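Kelly Sales has spent three years testing kitchen machines for Hirnonitz, and she is in no hurry to buy one. "People see the film and think it's done," she says over tea in Prestby. "Ask how many goes it took."

For the Vikov trials she logged 400 goes at fetching something from a fridge.

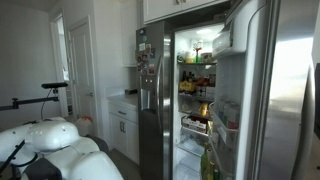
"Opening a door is fine, I'll give them that," she says. "Then you want the mustard, and it's behind the pickles." She won't tell me the success rate. Would she trust one with her own weekly shop? "With eggs? No." And in ten years? She shrugs. "They said that when I started."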